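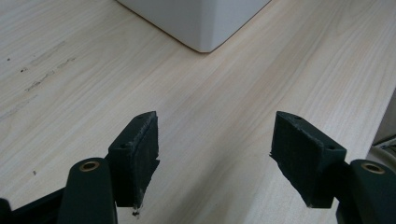

*Tabletop, smudges and all.*

**Prorero drafting app, 2 stars**

Bought it to finish the horror novella. Plague ship, 1875, everyone rotting from the feet up. Good fun to write, less fun in this.

Typing is fine. Quick, plain page, nice dark mode. Chapter cards are lovely, dragged my whole middle section about in a minute. Then the word count stuck at 200 for a evening. Export to Fenetex drops every italic, and my narrator thinks in italics. 102 pages to redo by hand.

Support said a fix in February. Mabye. Going back to Pramard till then, ugly but it keeps my ghosts slanted.

Fine for short stuff. Wouldn't trust it with a book.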